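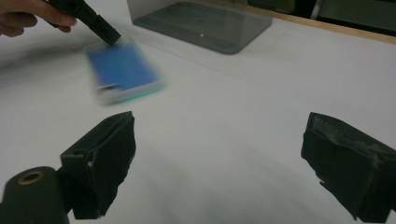 Pushing a blue block with the black tool. Well, a blue something – it was moving!

Hi! I'm Llinos Gwilliam, and I'm in the robot club at my school. Our project this year is called Plimon, and I get to tell you how it works, so get comfy.

Plimon is all about teaching a robot to move things on a table. You might think you'd have to type in a giant list of rules, like "go left a little, now squeeze, now stop squeezing." We tried that in May. It took Gwilym Pritchard a whole afternoon to write the rules for picking up one eraser, and then somebody moved the eraser.

So now we show the robot what to do. We use grippers you hold in your hand. A gripper is kind of like a big pair of tongs, with two fingers that open and close. You do the job yourself, over and over, and a camera on the gripper records it. Each try is called a demo. Later a computer looks at all the demos and hunts for patterns, like how the fingers line up before they close.

How many demos do you need? Lots! Our goal was 1,000 and we have 964, so we're nearly there. I did 90 of them in one week and my thumb was pretty mad at me.

Some jobs take one gripper and some take two. Two is harder, kind of like patting your head and rubbing your tummy. Catrin Bowen is the best at it. Catrin Trevor (yes, we have two Catrins) is the best at small stuff. 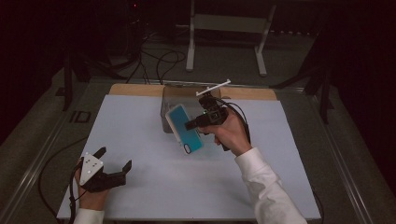
The trick is to go slow. If you rush, the recording gets blurry and the computer can't tell what your fingers were up to. Emrys Hopkin, our club leader, makes us count to 10 before every try so we settle down. I used to skip the counting – please don't tell him.

Messing up is okay too. When you drop something, you just say "drop!" out loud, and whoever is at the laptop marks that demo so we can look at it later.

Want to try being the robot at home? Get some kitchen tongs and a plastic cup. Close one eye and move the cup across the table using only the tongs. Now have a friend try to copy exactly what you did. Then swap, and this time put the cup someplace new before you start.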